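Jueves, 23:40

Segunda noche de montaje del altar de Tanabata en el vestíbulo de la biblioteca de Rendine. Anoto lo hecho hoy antes de que se me mezcle con lo de mañana.

El bambú llegó a las nueve y diez desde el vivero de Povis. Pedí cañas de cinco metros y las enviaron de esa medida, pero el techo del vestíbulo baja en el lado este por la viga del aire acondicionado, así que hubo que cortar las dos de esa esquina. Corte en bisel justo por encima del nudo, con sierra de dientes finos y cinta de carrocero alrededor para que no se abriera la fibra. Una se astilló de todos modos, unos centímetros, en la cara que mira a la pared. La dejo así.

El follaje se enrolla en cuanto la caña lleva unas horas cortada. El año pasado, a la mañana siguiente, las hojas parecían agujas. Esta vez he perforado los tabiques interiores de los dos nudos inferiores con una varilla y he llenado el tramo de agua hasta la altura de la mano. Pulverizado a las once, a las tres y a las siete. A última hora las hojas de la mitad superior seguían planas. Las de abajo, regular. Conviene recordar que en buena parte de Japón la fiesta cae el siete de julio, pero en otras zonas se celebra un mes más tarde, cuando el cielo suele estar más despejado. Si el ayuntamiento acepta algún día la fecha de agosto, habrá que rehacer el cálculo del riego, porque el vestíbulo en agosto es un horno.

Base: cubos con grava y un anillo de madera arriba para que la caña no cabecee. Probé primero con arena y cede al tirar de las ramas bajas, que es precisamente lo que hace el público al colgar los papeles. Con grava del doce y el anillo, la oscilación es pequeña. Cubos forrados con tela añil, grapada por dentro.

Tanzaku. Cortadas 857 tiras en la guillotina de Hiebert. Debían ser más, pero la última resma venía combada por la humedad y el corte salía trapezoidal. Cinco colores, según la correspondencia clásica de los cinco elementos: azul verdoso, rojo, amarillo, blanco y negro, este último sustituido por morado, como es habitual. El blanco apenas se distingue contra la pared, pero prescindir de él sería romper la serie. Perforación centrada, a ocho milímetros del borde superior. Cordel de papel retorcido, no de algodón: el algodón resbala sobre la corteza y las tiras acaban todas juntas en la horquilla de la rama.

Los rotuladores del año pasado traspasaban. He probado cuatro marcas sobre el papel de este año y la única que no cala es la de punta fina con tinta de pigmento. Los pinceles quedan para el taller, con supervisión, sobre la mesa larga.

Adornos de papel plegado: hechas las redes (amikazari), las tiras colgantes (fukinagashi) y parte de las grullas. Las redes dan más trabajo del que aparentan. Se dobla el papel en cuatro a lo largo, se cortan ranuras alternas sin llegar al borde contrario y se abre estirando desde el centro. Si la separación entre ranuras baja de cinco milímetros, el papel de seda se rasga por el pliegue. A siete aguanta. Faltan las bolsas (kinchaku) y los kimonos pequeños, que tradicionalmente van en lo más alto de la caña. Los kimonos los dejo para mañana, con la cabeza fresca, porque el cuello tiene un doblez que siempre me sale al revés.

Discusión por correo con la empresa Trekus acerca del cartel explicativo. Su borrador dice que Orihime y Hikoboshi son «dos estrellas enamoradas que se reúnen en la Luna». He devuelto el texto corregido: Vega y Altair, separadas por la Vía Láctea, encuentro una vez al año, la séptima noche del séptimo mes. He pedido también que quiten el dragón del encabezado. No tiene relación con la fiesta. Respondieron a las seis que el dragón «da ambiente». Insistiré.

Cena a las nueve y media, de pie, somen frío con cebolleta y jengibre. Es el plato de la fecha, y además se cocina en menos de dos minutos. Después, café.

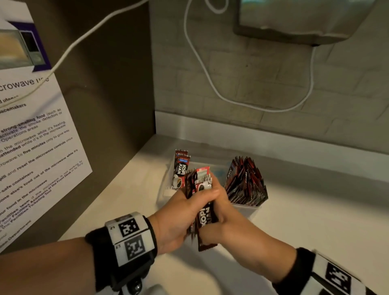

El café en sobres, sobre la encimera blanca.

Pendiente para mañana, por orden:

Terminar kimonos y bolsas. Repasar las grullas con el ala floja.
Pulverizar a las ocho, antes de abrir las puertas.
Colgar los fukinagashi a distancia suficiente de la salida de aire. Hoy colgué uno de prueba y se enroscó sobre sí mismo en casi dos minutos.
Comprobar que el pasillo de acceso conserva el ancho reglamentario con los cubos en su sitio. Medido hoy sin cubos, sobraba; con ellos no lo sé.
Reclamar la resma combada.
Preguntar qué se hace con las cañas al terminar. Antiguamente se echaban al río con los deseos colgados. El río de Rendine no admite esa posibilidad, y quemarlas requiere un permiso que tarda más que la propia fiesta. El año pasado las trituró el servicio de jardines y me quedé con una caña seca, que sigue detrás de la puerta del taller y que ha servido de varilla para perforar los nudos.

Humedad en el vestíbulo al cerrar: alta, sin medir. El higrómetro se quedó sin pila. Comprar pila.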